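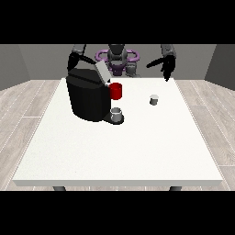
Planning for two arms: a conversation with the Hurkton motion group
Aug 21, 2021

The software group at Hurkton has spent much of the year rewriting the planner that decides how a two-armed robot shares its work between its hands. The new version, known internally as Ranau, replaces a system in which each arm was planned separately and checked for collisions afterwards. The group's lead engineer spoke to us at the Rilham office.

The earlier arrangement had been adequate for simple tasks, the engineer said, but it failed when both arms had to work close to one object. "Each arm would produce a perfectly good path, and the two paths could not be run together. We then slowed one arm down until they could. It was safe, and it was very slow."

Ranau plans for both arms at once and treats waiting as a move with a cost of its own. The coffee machine task, in which a lid and a cup must be dealt with in the right order, is among those used in simulation to test it. "A lid is a good test. If the planner closes it too early, everything after that has to be planned again."

In March the group ran 281 simulated trials of the task, of which 199 were completed without a fresh plan being requested. The engineer was cautious about the result. "We would not quote that as a success rate. A trial that replans twice and still finishes is acceptable to us."

Most of the remaining faults were traced to perception. The pose estimator, supplied by Gowda, reports small objects with more error when they stand further from the camera, and the planner had been given no means of knowing this. It now receives a measure of confidence with each pose and approaches doubtful objects from above.

The test suite holds 14 tasks at present. Work on the next release will concentrate on the logging tools, which the engineer described as "the part our own staff complain about most".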